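Salari small-items set: README

Hi, and thanks for downloading! I'm Man-lok Cheung and I look after the data side of the robotics club at Skekbridge.

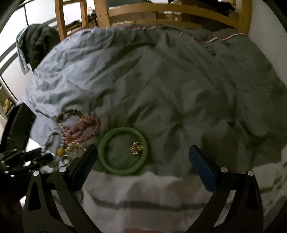 We started Salari in March for the Mernudbridge student challenge, where your robot has to sort small fiddly things into trays. Our first try used nothing but toy bricks (easy to find, easy to grip) and the model got very good at toy bricks and hopeless at everything else. So this version is all jewellery: bangles, beaded bracelets, bits that tangle. Much more fun!

What you get: 897 clips, all recorded with hand-held grippers. I've put 177 of them aside for testing, so please don't train on those or your scores won't mean much. Another 357 have a written note saying which piece the person was going for. The rest have no notes yet, sorry, I type slowly.

Things to know before you start:

Clips are named by session, then by take. Session 2 has the wrong clock time in its log, so line it up by the first gripper movement.

Beads on soft cloth are hard. If your model keeps grabbing a fold of fabric, welcome to the club, ours does it too.

The loader script is called man (short for manifest, and yes, I know it clashes with the manual command). Run it from inside the folder or it can't find the clips.

Found a bad label? Send me the clip name and I'll fix it in the next upload.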